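Jornada de puertas abiertas en Semo, septiembre. Notas rápidas antes de que se me olvide todo.

Llegué tarde, el bus 31 no pasaba. Entrada por la calle de atrás, mal señalizada. Café gratis (flojo) y plano en la mano. Primero la sala Gateo, la de los bloques grandes, los de niños pequeños – verdes, rojos, naranjas. Suelo tipo mármol, gris y beige. Me quedé mas rato del previsto.

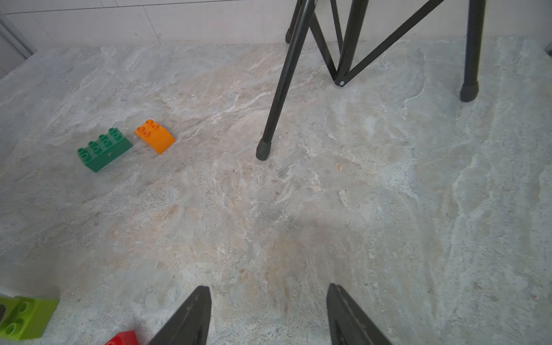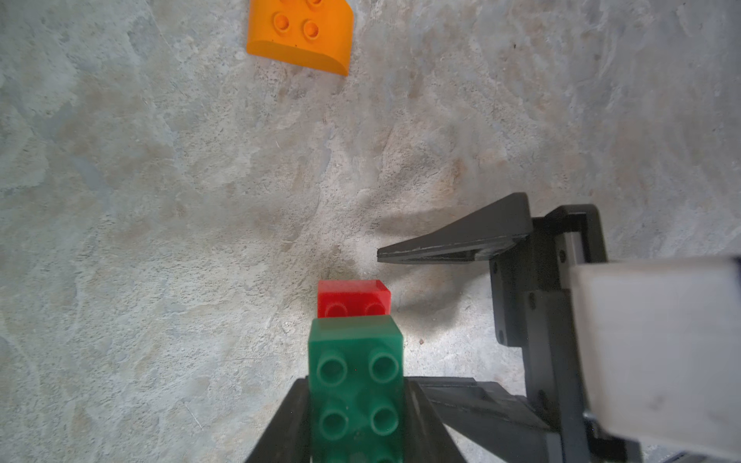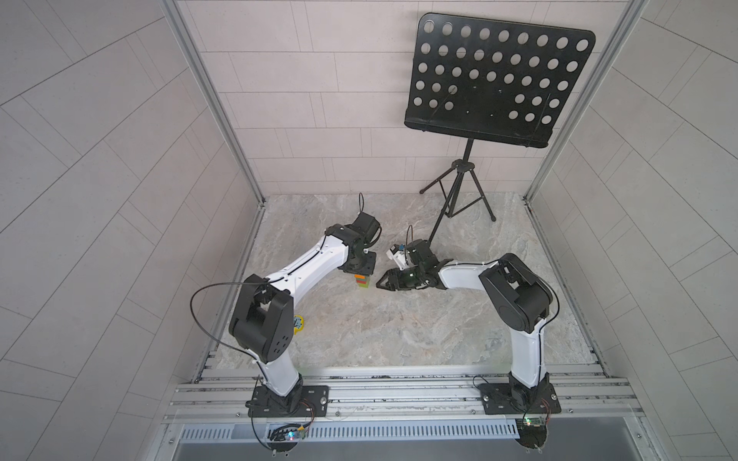
Después, subida a Saneo, la planta de arriba. Calor. Charla de 30 minutos que se hizo larga, sillas incómodas, y al final casi sin tiempo para preguntas. El taller Danladi lo vi desde la puerta, aforo completo. Una pena, era lo que mas me apetecía.

Tienda a la salida: juego de bloques a 390 pesos, con caja 405. No compré. Cierran a las seis, id pronto y con agua. El año que viene repito, pero por la mañana.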